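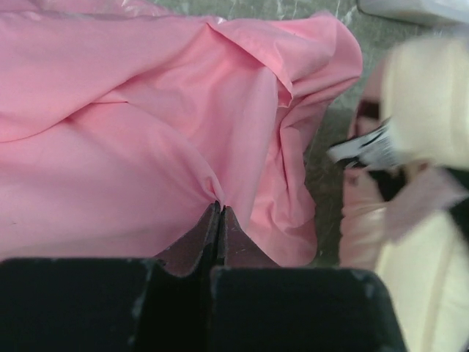 Wrist view, fingertips closed on a pinch of the pink cloth.

From: Orathai Chareonsuk
To: Kaewkla list
Subject: Re: pillowcase results

Waraporn Rojanasak wrote:
> Does the Wuvoditz method still need a person to mark
> the grasp points? And what was the success rate?

No marking. The policy picks both points itself from the wrist and fixed views. We ran 508 trials and 442 ended with the pillow fully inside the case. Most of the failures were one arm letting go early.
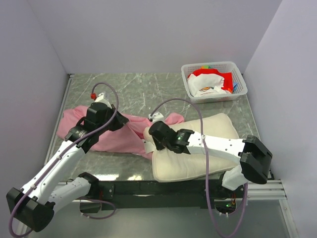 Fixed view, both arms at work, pillow on the right of the table.

The basket of clothes stayed in for all runs, as we wanted some clutter. Training took 9 hours. I would not read much into the gap with Festau, as they use a stiffer cloth.

Still to do:

1. Repeat with both grippers holding the case close together, pillow partly covered.
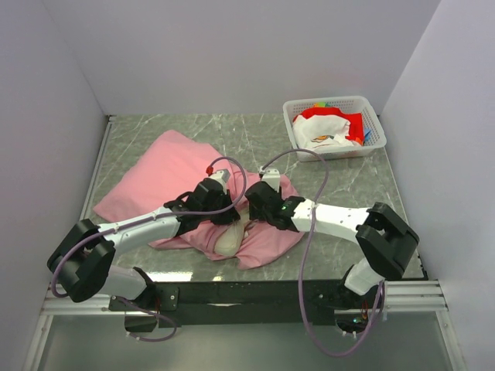 2. Send the logs to Kunari in March.

Orathai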